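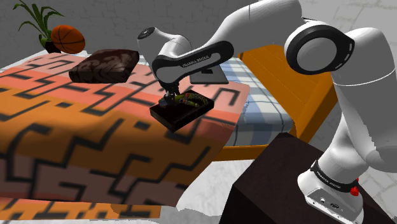

Wet compost in a container does not drain in the way most gardeners suppose. Water moves down through the pores until gravity can pull no more of it out of the bottom, and at that point a saturated layer is left sitting on the base, holes or no holes. The thickness of that layer depends on the compost and hardly at all on the depth of the container. A shallow, open-topped rectangular tray of the dark brown sort therefore suffers far more than a bucket of the same mix, for the saturated layer may take up most of its depth. Set it at a slight tilt, with the front edge low, and the greatest vertical distance between the highest and lowest points of the base comes into play. If there is a hole at the low corner, more water leaves. Put it flat again and what remains spreads out into a thinner layer than before.

The effect is called a perched water table, and it has been understood by soil scientists for a long time. It has been slow to reach the potting bench. Books still advise a layer of gravel or broken crocks in the base of a pot "for drainage", and the advice is still wrong. Water held in fine pores will not pass readily into the large gaps between stones until the compost just above them is saturated. The wet layer moves upwards by the depth of the gravel, and the roots lose that much space.

Tahmineh Bakhtiari has spent eleven years on the matter at a small growing-media laboratory outside Skendby. Her background is in field drainage, mostly clay land, and she came to pots by way of a dispute between a nursery and its compost supplier. The nursery had lost most of a crop of autumn-sown hardy annuals. The supplier said they had been overwatered. The nursery said the compost was at fault. "They were both describing the same thing," she says. "The mix held a wet layer 40 millimetres deep. The cells were 45 millimetres deep. You could have watered those plants with an eye dropper and they'd have been short of air after the first soaking."

Her test is simple and can be repeated at home. Take a rectangular kitchen sponge, soak it fully and lay it flat on a wire rack until it stops dripping. Turn it up on its long edge. It will begin to drip again. When that stops, turn it up on its short edge, and a third quantity of water will come out. Nothing about the sponge has changed except its height. A compost behaves in the same manner, although it cannot usually be turned on end to prove the point.

What air a root needs

Growers refer to the share of a compost's volume that is occupied by air once it has been soaked and allowed to drain. The usual term is air-filled porosity, and the figure is meaningless unless the height of the container is stated with it. A mix may be well aired in a two-litre pot and nearly airless in a plug cell. Bags sold to the public very rarely give the figure, and where they do, the height of the test cylinder is left out.

Seeds differ in what they will put up with. A germinating seed respires quickly and takes its oxygen through a film of water, in which oxygen travels many times more slowly than it does through air. Thicken the film and supply falls. Large seeds with a heavy coat, such as peas and sweet peas, tend to rot before they emerge. Very small seeds lie on the surface and escape the worst of it, but the seedlings then put their first root down into a wet zone and stop. The grower sees a tray that came up well and did nothing for three weeks, and very often responds by feeding it.

Damping off is the other consequence. The organisms responsible include water moulds whose spores swim, and a continuous film of water between particles gives them a road from one seedling to the next. A fungicide drench adds water to the film.

Particle size

The depth of the wet layer is set by the size of the pores, and the size of the pores by the size of the particles. Coarse material has large pores, which hold water weakly, and the perched layer is thin. Fine material has small pores and the layer is deep. It follows that adding a little coarse grit to a fine mix does less than might be hoped. Until the coarse particles are numerous enough to touch one another, they sit in the fine material like fruit in a cake. The pores between them are still fine pores, and the grit has merely taken up room that held some air.

The effective method is to remove the fines. Bakhtiari's laboratory sieves every sample and reports what falls through the smallest mesh, and it is this fraction that best predicts trouble. In one long comparison she filled 173 trays from bags bought at ordinary garden centres over a single season. Two bags of the same brand, bought from the same pallet, could differ by more than two brands did from each other. She puts this down to handling. Wood fibre and composted bark break down in the bag, and every time a pallet is moved the fine particles work downwards. The bag at the bottom has been carrying the others since November.

Peat was forgiving in this respect. Its structure held both air and water across a wide range of depths, and a generation of instructions was written around it. Peat-free mixes are more varied, and many dry at the surface while remaining saturated below. A gardener who waters by eye sees a pale, dusty surface and reaches for the can. Weight is a better guide. Lift the tray directly after it has drained, lift it again each morning, and water when it is noticeably light.

A nursery at Didley

Shiyu Cui runs a nursery at Didley, on a north-facing slope with a single water supply and two unheated tunnels. She grows perennials from seed for other growers and sells in lots of 1,000. Her margins do not allow for a bad germination, and her notes on the subject are fuller than most.

She changed three things after reading Bakhtiari's results. The seed trays now stand on capillary sand instead of slatted benches. When the base of a tray is in firm contact with a bed of damp sand, the column of water continues down through the hole and into the sand, and the tray behaves as though it were deeper by the depth of the bed. Contact is essential. A tray with a raised rim around its base, or with holes set in little domes, hangs a few millimetres clear and gains nothing. Cui now buys from Hosseinzadeh, a family firm whose trays are flat underneath, and she presses each one down with a quarter turn to bed it in.

Secondly, she sieves. Flurent, the bark-based mix she uses, is passed over a 2 millimetre mesh and the fines go on the stock beds outside, where depth is not limited and fine material does no harm. It costs her half a day a week in the sowing season.

The third change was to stop firming. Old practice was to fill a tray, strike it level and press it down with a board. Pressing closes the largest pores first, and these are the ones that would have held air. She fills to above the rim, knocks the tray on the bench once, strikes off the surplus and waters from below. The compost settles by 5 millimetres over the following days and she leaves it.

Her losses fell, though she is careful about the reason. "I did all of it in the same spring, which you shouldn't if you want to know anything," she says. "I wanted plants." She has since tried going back to slatted benches for one batch of trays – an umbellifer that is slow at the best of times – and emergence was poorer by 30 per cent. She has not repeated it.

Depth as the cheapest remedy

For anyone without a sand bed, the plainest measure is to use a deeper container. Another centimetre of compost adds nothing to the wet layer at the base and goes entirely to the drained zone above it. A half-depth tray is sold as a saving on compost, and so it is, but the compost saved is all of the useful kind. Where seed is large or slow, a nine-centimetre pot filled to the top will usually do better than a tray with a greater surface.

Wicks are an alternative. A length of synthetic cord threaded through a drainage hole, with the lower end hanging well below the base, will draw down some of the held water for as long as it stays wet. Cotton works for a season and then rots. The cord must be in place before filling and should run some distance across the floor of the container, or it will drain only the compost next to it.

Tilting costs nothing, and Bakhtiari recommends it after the first soaking. Prop one end on a batten for ten minutes, with a hole at the low side, then lay the tray flat. She measured the benefit in the shallowest trays and found it worth having, and in deep pots too small to bother with. Sown seed should be covered beforehand, as fine seed on a bare surface will travel to the low edge and come up there in a line.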